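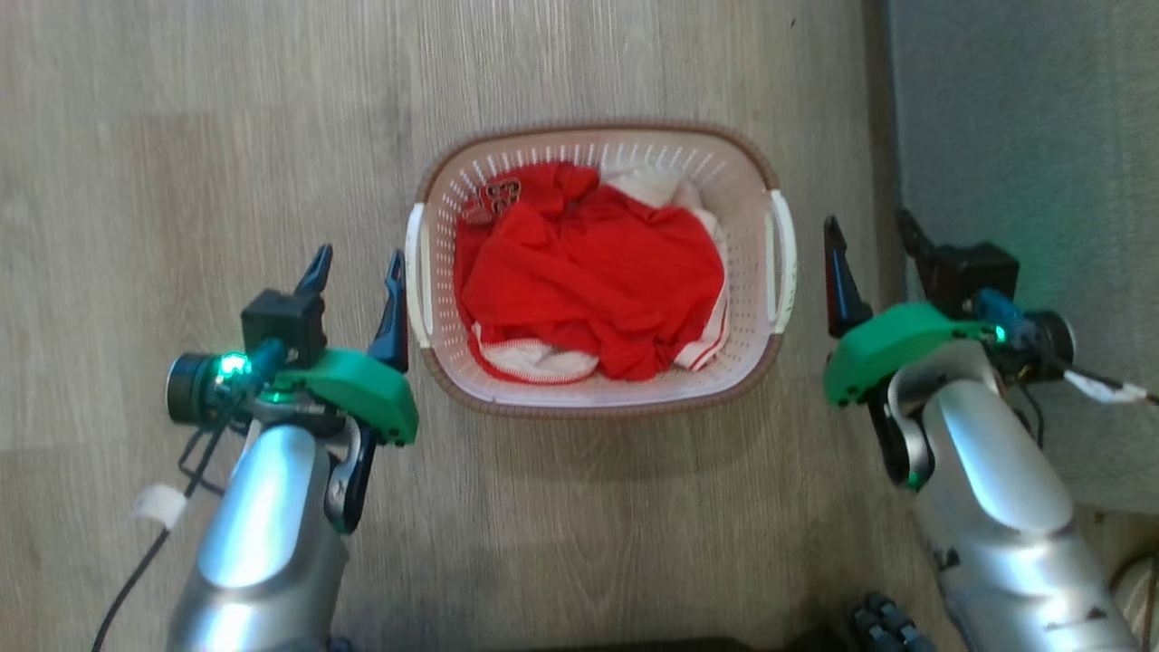 Household Water Use for Laundry in Urumside
Student project report, 2024-05-05

1. Introduction
Urumside draws its town supply from a single reservoir, and restrictions are common by October. This project measured how much water households use for washing clothes, and whether load size or machine type has the greater effect.

2. Method
Twenty-five households kept a laundry diary for 7 days. Each load was weighed dry on a bathroom scale, first with the basket and then with the basket empty. Participants wrote down the program, the machine type (front or top loader) and the water meter reading before and after the cycle. No other taps were used while the machine ran. Loads with a missing meter reading were left out.

3. Results
The diaries gave 259 usable loads. Top loaders used more water per kilogram than front loaders at every load size. The gap was widest for small loads – mostly single items, school uniforms and sports gear. Half-full machines on a fixed water level setting were the least efficient group. Colour sorting led to more small loads, particularly in homes that washed reds and darks separately.

4. Sources of error
Bathroom scales are not precise at low weights. The meters in the Tangen estate are an older model and harder to read to the nearest litre. One week is also a short period, and it rained on several days, which may have delayed some washing.

5. Further work
A second round would include Satbridge, where most homes have rainwater tanks plumbed to the laundry. Tank water does not pass through the town meter, so a separate flow gauge would be needed on the inlet hose.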